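How a Robot Hand Gets Its Checkup

If you have ever had your eyes tested, you already know a little of what happens to a robot called Tedard on its checkup days. Tedard is a robot arm, and it works at a place called Plakora, where its job is picking things up and putting them down again. That may sound easy to you, because you have been doing it since you were a baby. For a robot it takes a lot of care and a fair amount of fiddling, and the people who look after Tedard are happy to do the fiddling, because a robot hand that is set up well can work for a very long time without dropping anything.

Let's start with the hand. Grown-ups who work with robots call it a gripper. Tedard's gripper doesn't have a thumb or a pinky. It has two fingers, and they stand facing each other like a pair of bookends. When the robot wants to hold something, the fingers slide toward each other until they touch it on both sides. When it wants to let go, they slide apart. Try it yourself with two flat hands and a cardboard tube – no curling your fingers! You will soon find out that you need to press from both sides at once, and that if one hand gets there first, the tube tips over.

Now, fingers that work all day get worn, just like the soles of your sneakers. Dust gets into the sliding parts, and little screws can work themselves loose. So every 40 days Tedard stops working and has a checkup. The first thing that happens is that the power is switched off and locked off with a real padlock. The person doing the work keeps the key in a pocket. A robot can't tell that somebody's hand is in the way, so this step comes before everything else, even on a busy day.

Next comes the cleaning. A soft cloth goes over each finger, and a small brush goes into the corners where crumbs of dust like to hide. Then each screw gets a turn with a special wrench that clicks when the screw is tight enough. Too loose and the finger wobbles, too tight and the screw might snap. There are 32 screws on the wrist and hand together, and each one gets a tick on a list, so that none is forgotten when the phone rings or it is time for lunch.

After that the padlock comes off, everyone stands back behind the yellow line, and the robot wakes up to practice. A lot of the practice happens inside a computer first. The computer has a pretend robot with a pretend hand, and pretend things for it to hold, all drawn so carefully that even the light looks right.
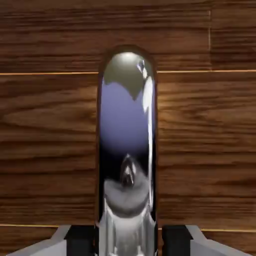
Pretending is very handy, because a pretend object can be dropped a hundred times and it never gets a dent. If the new settings are wrong, the people at Plakora would much prefer to find out in the computer than with something heavy and real.

Shiny things are some of the trickiest things to practice with, and I think the reason is rather fun. Find a metal spoon and look into the back of it. Where is the spoon's own color? You mostly see the window, the lamp, and your own face with an enormous nose. Move the spoon a little and everything you see slides around. A robot that uses a camera to find things has the same trouble. It may see a bit of its own fingers in the metal, bent into a funny shape, and it has to work out which fingers are the real ones.

When the pretend practice has gone well, the real practice starts, and it starts slowly. The program that helps with this part is called Ueda, and it moves the fingers a tiny step at a time. Tedard has to pick up 3 test blocks, one small, one middle-sized and one large, and put each of them back where it came from. If a block comes back crooked, one finger is probably arriving before the other, and the fingers have to be lined up again. This can take a few tries. Nobody gets cross about it, and the robot certainly doesn't mind.

The last job is writing everything down. The date, the screws that needed tightening, the way the fingers looked, all of it goes into a notebook that stays next to the robot. In December the notebook showed that the left finger pad was wearing out faster than the right one, so a new pad was ordered from Plurnport and fitted at the next checkup, before the old one could start to slip.

Page last updated 18/02/2022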